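Print this article | E-mail this article

4.2 Changes to the returns bench

Before the trial, each worker at the Zalline returns site unpacked, checked, cleaned and reset goods at a single bench. The arm took over one part of this work, the handling of small goods at the table, and left the checking and the final decision with staff. Over the trial 2000 items passed through the two benches fitted by Nandent.

Workers reported less reaching and fewer sore wrists by the end of a shift. They also reported more waiting. A pause of 15 seconds between items is too short for another task — and long enough to break the rhythm of the old job. Shift leads responded by giving each worker 2 benches to watch, which removed the pause but made it harder to talk to the person alongside. Breaks were moved from a fixed time to one every 30 items, a change most of the staff disliked.

Pay grades did not change during the trial. The written duties did: "handling" was replaced by "handling and oversight", with no added training time.
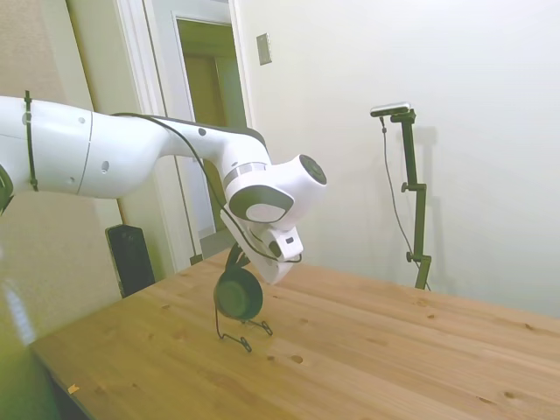
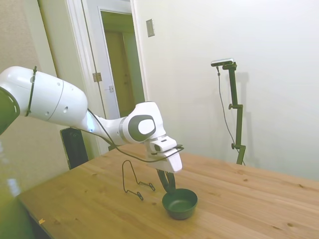 Figure 3. The arm over the bench, with the thin black wire stand on the table in both views; the headphones are on it in the upper view.

One worker at the Kaczmarczyk site, asked to comment on a draft of this section, replied that oversight was the tiring part, and that watching two arms left her with less say over her own pace than lifting ever had.

Contact: Fiton Work Studies | Copyright Fiton | Back to top

Comments (2)

Marsh_T: Same at our place. The breaks went first, then the chat.

oldbench: Was the waiting time paid at the full rate? The section doesn't say.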